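Rillmont handheld data group – meeting minutes
19 August 2025

Present: Lok-yiu Man (chair), Percy Lozano, Wubit Teshome, Jhonatan Inga (notes). Apologies from Abelardo Muñoz, sent comments by email.

Last minutes: approved. One fix, Percy's action on the calibration board was Wubit's. Changed.

1. Opening width result
Wubit went through the comparison. Two training sets, same pick task, same policy code. Set A keeps the jaw width as recorded. Set B throws away the recorded width and estimates it from the wrist view instead, using the two fingertips. 2000 demos in each, 333 held back for checking.
B did better on thin parts, a bit worse on round ones. Percy not convinced, says round parts were mostly logged by one operator and that could be the whole gap. Wubit agrees it's possible. Split by operator before anyone writes it up.
Lok-yiu asked whether the estimator was ever tested on a bare background. Yes, with both tips open over a pale surface and nothing between them. Works there. Errors go up when one tip is half hidden by the part.

2. Fingertip tracking
Model picks up the outline of the dark green tips. Abelardo (email) wants the small holes on the top faces used as extra points. Jhonatan tried on a handful of clips, good when the jaws are open, jumps about once they start to close. Shadow between the tips also gets picked as an edge sometimes. Abelardo's view – mask the shadow, don't retrain. Percy would rather retrain. Left open.

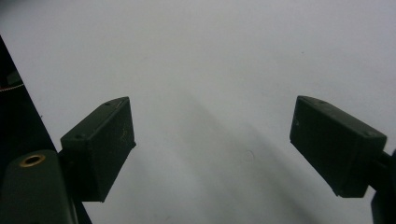
METHODS / DATA COLLECTION

3. Start pose
Every demo now starts jaws wide, nothing in the grip, held still for one second. Old demos don't all have this. Percy found 24 in the Dedent batch that start mid-reach. Drop them or trim them? Agreed drop.
Scuffs and specks on the tips: Lok-yiu worried the tracker learns the marks on one pair and fails on the next. Wubit to run the spare pair from Flisport, same shape, never used in training. If error goes up we'll have to mix pairs in the next round.

4. Labeling
Jhonatan has 19 clips where the two labelers disagree on when contact starts. Long discussion. Settled for now on first visible movement of the part, even if the tip looks like it touched earlier. Guide needs rewriting, section two still has the old rule.

5. Writeup
Short report first, paper later. Rengifo draft template is fine, no need to argue over it agian. Target for full draft is December. Operator split has to be in it, and the round parts result reported even if it stays worse.

Actions
Wubit – operator split, spare pair test
Percy – remove the mid-reach demos, send cost of a retrain
Jhonatan – labeling guide, share the 19 clips
Abelardo – shadow mask, short note on how it's done
Lok-yiu – outline for report

AOB: none. Closed early, room was needed. Next meeting date to be sent round by emial.

3 comments | 2 shares

Abelardo Muñoz: Thanks for the notes. To be clear on item 2, I'm ok with a retrain if the mask doesn't hold up on closing jaws.

Percy Lozano: Noted. Will still send the cost.

Wubit Teshome: Item 1, the estimator smooths over a few frames, worth adding. Raw one is noisier.

Contact: group notes desk, Rillmont | © 2025 Rillmont | Back to top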